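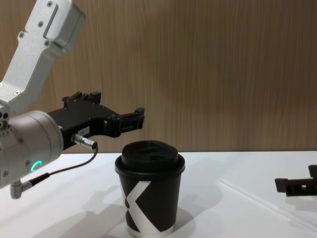 Figure 1. Takeaway cup with a domed black plastic lid on a white tabletop.

3.2 The lid as a sign that a cup is still in use

We came to lids late in the project, and they soon became our favorite part of it. The first round of table checks at the Vando site recorded only whether a disposable cup was present and where on the table it stood. Reading back through the notes from May, we saw that the people doing the checks kept writing about lids in the margin anyway: lid on, lid beside cup, lid upside down with a stirrer in it. These remarks were so regular that we added a lid field to the Nolik form and started the main round again from the beginning.

The main round covered 40 shared tables in the Vando and Kondov buildings and produced 2,568 table checks. A takeaway cup was present in 989 of them. For each of these we noted the state of the lid (seated, loose, removed, missing), the color of the lid, and the distance from the cup to the nearest table edge. A domed lid with a shaped area around the sip opening, as in Figure 1, was coded separately from a flat one. The domed kind is a pleasure to work with! It reads clearly from across a room, and a black one on a pale surface can be coded from the doorway without disturbing anyone at the table.

The coders were asked not to lift or tilt a cup. We therefore have no direct measure of how much drink was left, and "in use" throughout this section means only that the cup had been moved between one check and the next. Even with this simple measure the pattern was strong. Cups with a seated lid were moved far more often than cups whose lid had come off, and a lid lying upside down next to its cup was the best single sign that the cup would stay exactly where it was until the evening clearing.

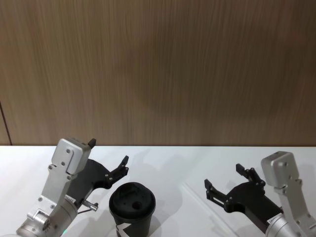
The tables themselves mattered more than we had expected. Both buildings use plain white tops, but the rooms at Kondov are lined with wood-look panels while those at Vando have painted walls, and people seemed to treat the paneled rooms a little more like a café. Cups there were set down farther from the edge and left for longer. We can't separate the effect of the walls from that of the coffee counter downstairs, and we would love to see someone try.

Two problems with the coding should be mentioned. White lids on white tops were sometimes missed in low light, so the count for that color is probably too small. Sleeves were also recorded unevenly: 2 of the coders treated a sleeve as part of the cup, and the others noted it as a separate item. We have left sleeves out of the tables for this reason. The lid codes held up very well when the same cup was coded twice, and the Papadopoulos rooms, which were surveyed later with the same form, are reported in Section 3.3.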